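Community > Wrestling Fans > Collecting and Fan Sites

Where do I start with indexing a big pile of old wrestling programmes?

Posted by Jirkatville

Hello all! I've been lurking for ages and finally have a reason to post. My uncle has passed on his whole collection of wrestling programmes and fan newsletters, mostly from small British shows in town halls and leisure centres, and it is brilliant. There are 2,632 of them according to his handwritten list, and I'd love to put an index online so people can look up who was on which card. I've got a flatbed scanner, a cheap laptop and most of my evenings free until March.

What I can't decide is how to file things. By promotion? By date? By venue? Half the programmes have no year printed on them, and a good few promotions changed their name and kept the same ring crew and the same poster artist. I've done two boxes by promotion so far and I already want to start again. How have other people handled this, and did you scan first or list first?

Tags: programmes, fan archives, indexing, British wrestling

Erick Owino

Oh, what a lovely thing to be given! List first, scan later, I'd say. I did it the other way round with my newsletters and ended up with over 1,000 scans called things like "page new new 4" and no clue which issue any of them came from.

Give every programme a plain running number, pencil it lightly on the back of a slip of paper and tuck the slip inside. After that the order in the box hardly matters. All the clever sorting goes on in the spreadsheet: one column for promotion as printed, one for the promotion it later became, then venue, town, date, main event, and a last one for how sure you are of the date. I use "printed", "worked out" and "guess". That last column has saved me from so many rows with other fans!

For the undated ones, look at the adverts. Local garages and chip shops changed their phone numbers, and the "next show" box on the back page often gives you a day and a month you can match against a calendar. Title holders help too, though small promotions did love to invent a champion overnight, so check it against the undercard. I once put a whole run under Derkent when it belonged to the lot who used the hall before them. Only the referee gave it away.

Do keep the two boxes you've already done. Number them as they are and carry on.

Athumani

just do it by date, wrestling is a story and you want to read it in order. undated ones go at the back

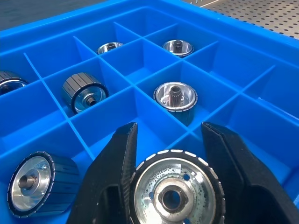 Should I take the staples out before scanning?

Leave them in unless they've gone rusty and are marking the paper. Open the programme flat at the middle, scan both pages together and split them afterwards on the laptop.

Pilico

I mostly agree with Erick but please put the wrestlers in their own sheet! People will search your index for a name far more than for a hall, and ring names are a nightmare. The same lad can be masked in one town and somebody's cousin in the next. Give each person one row with every name they worked under, then link it to the programme number.

Post the link here when the first box is up, I'd love to see it, and I'm happy to go through any mystery tag teams with you.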